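Shop Floor Forum > Home Builds > Arms and Manipulators

Tape grid on the bench, worth keeping or not?

kerfline
Posts: 78

Continuing from my build thread because that one got too long and half of it is about power supplies.

Short version for anyone new: arm on a white pedestal base, homemade grippers, bench in the back half of my garage. The job is putting a lid on a pan and moving a toy vegetable out of the way first. I've been working on it since August. The arm is fine on its own. My trouble is that I can't put things back in the same place between runs, so I can't tell if a change to the code helped or if I just set the pan down an inch closer.

Last night I put blue tape down in a grid. The idea is that I call out a cell, put the object in that cell, run it, and write down what happened. I started the center strip at the front edge of the base and worked out from there.

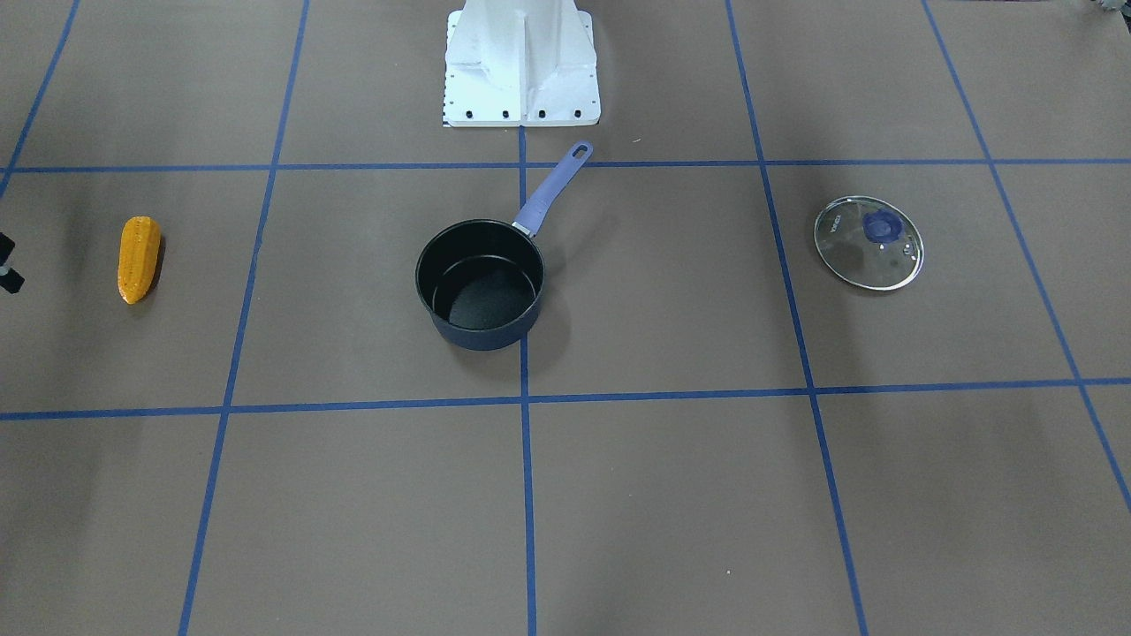

Bench with the grid down. Corn, saucepan and lid set for the middle row.

I did the strips by eye with a yardstick. They wander a bit. Before I spend an evening redoing it, does anyone use a grid like this long term, or do you all end up pulling it off?

Gavin Tosh
Posts: 1649

I used one for a whole winter. It works for what you want. The wavy edges don't matter if you treat the cells as cells and don't try to measure from the tape.

What I would change is the pan sitting on top of the center strip. With the strip running under it you have a pan that belongs to two cells. Either put objects in the middle of a cell or put them on a crossing, and write down which.

mudsill_ray
Posts: 412

I'll disagree with Gavin. Tape is a bad idea on a bench where things slide. It has an edge. A light pan pushed sideways will catch on it, and then you're chasing a grip problem that is really a tape problem. I lost most of a month to that.

Mark the corners with a paint pen and leave the rest bare.

kerfline

How thick was your tape? Mine is the ordinary painter's kind and I can barely feel it with a fingernail.

mudsill_ray

Same stuff. You can barely feel it. A pan with a flat bottom can. Push it across slowly with one finger on the handle and watch it.

Gavin Tosh

Depends how much sliding he does. If the arm picks the thing up and puts it down there's no edge to catch. Kerfline, are you lifting or pushing?

kerfline

Lifting the corn, lifting the lid by the knob. The pan isn't supposed to move at all. It does get bumped.

ottoline_b
Posts: 203

Are you using a camera for finding the objects, or fixed positions? If it's a camera, watch the blue. My first lid finder went by color and it kept picking up tape. Your lid has a dark blue knob and the pan handle is a lavender blue, so you've got three blues on one bench.

kerfline

Camera. I hadn't thought about that. The finder is trained on outlines mostly, but I do use color for the handle. I could switch to a different tape.

ottoline_b

I went to a tan masking tape on a brown top. You can see it, the camera mostly can't. The glass lid is going to be your harder problem anyway. Clear glass over brown is just brown. I ended up finding the metal rim and working in from there.

kerfline

The rim is what I use too. It's OK until the overhead light hits it and then I get half a circle. Of the last 11 lid grabs, 4 missed, all of them to the same side.

mudsill_ray

All to the same side isn't lighting. Check that your base is square to the bench. A degree of twist at the pedestal is a lot by the time you get out to where the lid is.

Gavin Tosh

Agree with Ray on this one. There's a row of bolt holes along the front of the plate. Is it bolted down or clamped?

kerfline

Clamped at the back. I didn't want to drill the top until I was sure of the spot.

mudsill_ray

Drill the top.

Gavin Tosh

Or drill a plate and clamp the plate. I have mine on a scrap of Tremblay shelf board, with the arm bolted to the board and the board clamped to the bench with a stop block behind it. Comes off when I need the bench and goes back on to the same spot. I check it with a pointer in the gripper on one tape crossing, which is another reason I like having tape.

mudsill_ray

A pen mark does that too.

Gavin Tosh

It does. I can read tape from across the shop.

kerfline

Update. Put a square against the base and it was turned, not a lot but enough to see. The far side of the front edge was ahead of where the center strip starts. I loosened it, squared it up, clamped it again and did the lid nine times before dinner. Missed once. I'm going to do the plate like Gavin said and drill that.

Also did Ray's finger test with the pan. It does catch. Very slightly, on the center strip, and only going slow. I'm leaving the tape for now because the pan isn't meant to slide, but I take the point.

ottoline_b

Good. What are you doing about the color?

kerfline

Dropped the color check on the handle and went by shape. Seems the same so far. If it gets worse I'll pull the blue and try tan.

mudsill_ray

Pull it before it's been down all summer or you'll be scraping glue off that bench with a putty knife.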